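Fanthorpe Handling Rules: Frequently Asked Questions

These answers cover the handling rules for gripper work on soft goods at our Fanthorpe and Savholm sites. They go with the full rules, which are kept with the session log at each site. If an answer here and the full rules disagree, follow the full rules and tell the site desk.

Who do the rules apply to?

Anyone who uses a hand-held gripper or works beside an arm at either site. That includes visitors from partner firms and people on short placements. If you only work with recordings at a desk, you need the sections on naming and storage and can skip the rest.

Do I need training before my first session?

Yes. You need the induction, which takes roughly 2 hours, and then a session with an experienced operator beside you. Your name goes on the operator list once both are signed off. Inductions at Savholm are held on Mondays. Fanthorpe runs them when there are enough people waiting.

What has to be checked before I start?

Look over the fingers, the bracket and any tape on the tool. Open and close the gripper fully with nothing in it. Tape must lie flat, and any loose end should be replaced before the tool touches fabric. Check the floor where you will be standing, including stand legs and cables. Write the result in the log even if you found nothing wrong.

How should I grip a hat or cap?

Take it by the rim or the inner band where you can, and close only as far as you need to hold it. The band may gather a little between the fingers, and that is allowed. Stop if the lining is being pulled away from the crown, or if a strap or loop has gone between moving parts. 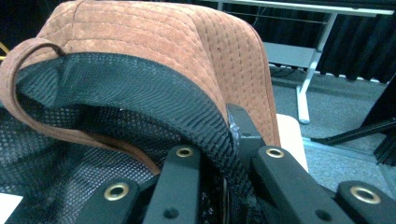 Quilted cap with a mesh lining, gripped at the inner rim.

Suede and suede-like fabrics mark easily, so keep the fingers off the outside of the crown unless the task sheet asks for an outside grip.

What about straps, cords and loops?

They should hang clear of the gripper before you close it. Do not tuck them in with your free hand while the tool is moving. Open the gripper, put the item down, sort out the strap and begin again. The first attempt is logged as stopped, which does not count against you.

Can two people work in the same area?

Two people may share an area with hand-held tools if they agree who moves first. With a powered arm running, only the operator may be inside the marked line. A second person can watch from outside it and should be able to reach the stop button.

How long can I work without a break?

Take a break after 4 blocks of recording, or sooner if your wrist or forearm aches. The tools are not heavy, but holding one at an angle is tiring. Tell the site desk about any pain that is still there the next day.

May I use my own clothes or belongings as test items?

No. Use items from the store only. There are 392 on the Rostami list, each with a tag number, and every session has to be traceable to a tag. If you think something useful is missing, send a request through the site desk.

What if I damage an item?

Stop, keep the item and put it in the tray marked for repair. Note the tag number and what you were doing. A pulled thread or a bent brim is still damage and should be written down. Please don't mend anything yourself, as we need to see how it failed.

How are recordings named and stored?

Use the tag number, the site letter and the session number, in that order. Upload to Clunura by the end of the working day. Recordings that show a face, a screen or a readable document must be flagged at upload so that they can be checked before anyone else opens them.

Are these rules the same as a safety standard?

No. They are our own working rules and do not replace the risk assessment for your area or any legal duty. Powered arms also have their own assessment, which must be read before use.

Who do I ask if my question is not answered?

Ask the site desk, open from 9 in the morning. Changes to the rules are posted in December, and urgent ones are sent to everyone on the operator list.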